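Cómo organizar un día en el parque de Skanar sin acabar agotado

He ido ya dos veces al parque de piratas de Skanar, la última en diciembre, y os cuento cómo me lo monto yo (¡la primera vez fue un desastre de colas!).

Lo primero, la entrada. Sacadla por internet la noche antes y guardadla en el móvil, que dentro la cobertura va fatal. Luego id directos al fondo, al barco Bellus, y dejad el pueblo de la entrada para después de comer. Casi todo el mundo hace el recorrido al revés, así que a primera hora subes casi sin esperar.
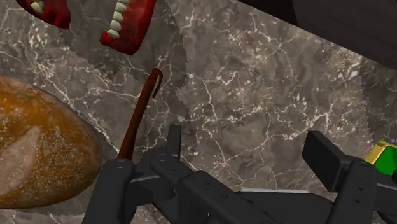
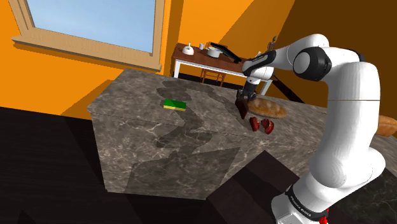

Para la comida, el truco es reservar mesa en la taberna Ilov a las 12, aunque os parezca prontísimo. Si preferís llevar bocadillos, dejadlos hechos la víspera: yo lo pongo todo en la encimera, una de mármol gris con vetas blancas como esa, y hasta que no está cada cosa envuelta no cierro la mochila. Meted también un chubasquero por cabeza, porque en la bajada del Wattanapong te empapas de verdad.

Y por la tarde, con calma: tiendas, el espectáculo del muelle y otra vuelta al barco si quedan fuerzas. Para el espectáculo caben 300 personas sentadas, y las gradas de la izquierda son las que tienen sombra. Si vais con peques, coged sitio cerca del pasillo, que siempre hay alguno que quiere ir al baño justo cuando suenan los cañones.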